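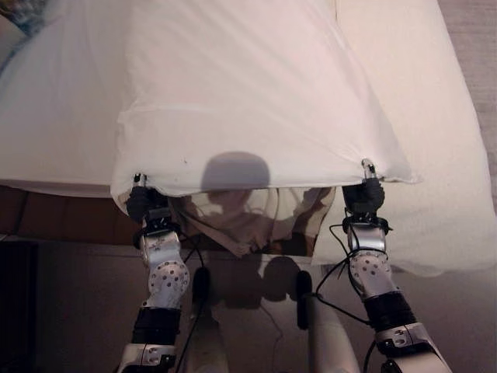 Two-arm pillow handling on a made-up bed, bedding task group

About Us

Grokel collects demonstration data for household robots. We record people guiding robot arms through ordinary chores, review every recording, and deliver the results to teams that train learning systems. The company was founded in January by engineers and operations staff who had worked together on Gekent, an earlier program devoted to sorting and folding laundry.

What We Do

A learning system needs many examples of a task before it can carry out that task in a home it has not encountered. Our operators provide those examples. Each operator controls a pair of arms and performs one short task at a time, such as straightening a sheet, taking a pillow by its corners, or setting a folded towel on a shelf. The arm positions, the gripper commands, and the camera views are stored together as a single episode.

Bedding is our largest task group. Cloth changes shape whenever it is touched, and two grippers must share the work without pulling against each other. A pillow held by two corners behaves differently from the same pillow held at its middle, and our task lists call for both. Kitchen, entryway, and laundry tasks make up the remainder of the catalog.

Where We Work

Our main site is the Leemans building, which houses 7 furnished rooms. Bedrooms are fitted out with ordinary beds, linens, and carpets purchased from local stores. Furniture is rearranged and linens are exchanged on a fixed schedule, so that a finished collection does not depend on one layout or one set of sheets. Lighting is also varied between sessions, including lamplight and daylight.

How We Work

Operators complete 40 hours of paid training before their episodes are accepted. Training covers arm control, safe stopping, task wording, and the labeling of mistakes. A standard collection contains 700 episodes of each task. Episodes in which a grip slips or a corner is missed are kept and marked as such, as many of our clients train on recoveries as well as on clean attempts.

Every episode is watched in full by a reviewer who did not record it. The reviewer confirms the start and end points, checks the written task description against the recording, and returns unclear episodes to the floor.

Kondetti

Kondetti is our in-house review software. It plays all camera views alongside the arm data and keeps a history of each label. Client teams may request read-only access for the length of a contract.

Privacy and Safety

Recording takes place only in our own rooms. Staff members sign a consent form before their first session and may withdraw it in writing. No operator works more than 5 hours a day at the controls.

Working With Us

Grokel accepts requests from companies, universities, and independent laboratories. Requests should state the task, the arms to be used, and the format in which the data is needed. Open positions for operators and reviewers are listed on the Careers page.

Page last updated November 4, 2023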